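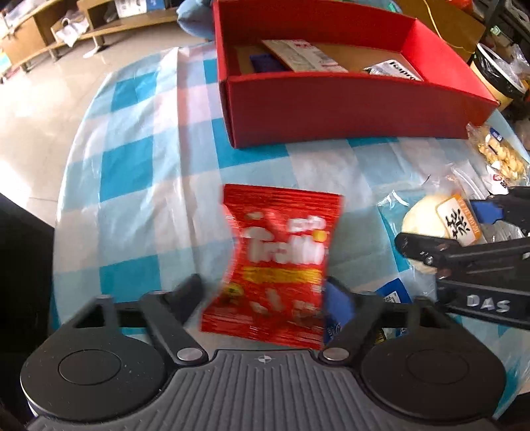 Gummy candy is a broad family of soft, chewy sweets made from sugar, some kind of syrup, flavoring, and a gelling agent that gives each piece its bounce. Gummies come in more shapes than anyone could reasonably list, from bears and worms to rings, bottles, fruit slices, and sea creatures, and they are eaten with great affection by children and by a good many grown-ups who keep a bag in the desk drawer. The word "gummy" is used loosely in everyday speech, and people will happily argue over whether a jelly bean or a fruit slice belongs in the group (most candy makers would say the bean does not, on account of its hard shell).

Ingredients

The chew comes from the gelling agent, and the choice of agent shapes nearly everything else about the candy. Gelatin, which is made from animal collagen, gives the springy, slightly stubborn bite that many people think of as the proper one. It melts near body temperature, so a gelatin gummy softens gently in the mouth. Pectin, taken from fruit, sets into something shorter and more tender, closer to a firm jam, and it is a common choice for vegetarian gummies. Starch gives a denser, heavier chew, and agar, which comes from seaweed, breaks cleanly and hardly stretches at all.

Sugar and glucose syrup are nearly always used together. Sugar alone would tend to form crystals and turn the candy grainy, and the syrup helps to hold that back while keeping the piece moist. Citric acid is added for tartness, and it does a great deal to make a fruit flavor taste like fruit. Sour gummies get an extra coating of sugar mixed with acid on the outside, so the sharpness arrives first and the sweetness follows along behind it.

How gummies are made

The traditional method is called starch molding, and it is a lovely thing to watch if you ever have the chance. Wide, shallow trays are filled with fine, dry cornstarch and smoothed flat. A board covered with little plaster or metal figures is pressed down into the starch, leaving rows of neat hollows, and the hot liquid candy is poured into them. The starch holds the shape and also draws a little water out of the candy as it rests. After a day or so, depending on the recipe, the trays are tipped out, the starch is sifted off to be dried and used again, and the finished pieces are tumbled with a touch of oil or wax to keep them from sticking together.

Smaller shops often use flexible silicone molds, which need no starch and are much tidier. The Novgate Sweet Works, a small maker in the town of Drindau, uses both, with 42 starch trays for its gelatin fruits and silicone molds for its pectin line. Its head confectioner, In-ho Koo, has described the starch room as the warmest and dustiest part of the building, and the part he would be sorriest to give up.

Home cooks can manage a very respectable gummy with a saucepan, a packet of unflavored gelatin, some fruit juice, and a good deal of patience. The gelatin should be soaked in cold liquid first and then warmed gently, as hard boiling weakens the set. Fresh pineapple and kiwi contain enzymes that break gelatin down, so cooks who love those flavors are better off with canned or well-cooked fruit.

Texture and storage

Gummies change as they sit. Left open in a dry room they lose water and grow tough, and in damp weather they take water up and turn sticky. Heat is harder on gelatin gummies than on pectin ones, as anyone who has left a bag in a parked car will remember, usually with some regret. A closed container in a cool cupboard suits nearly all of them, and the refrigerator makes them firmer, which some people like very much.

Taste for texture is a personal matter. In her little book The Patient Chew, the food writer Mal-soon Ban gives 87 pages to it, including a fond chapter on people who let their gummies go stale on purpose.

See also: Jelly bean; Licorice; Marshmallow; Turkish delight; Wine gum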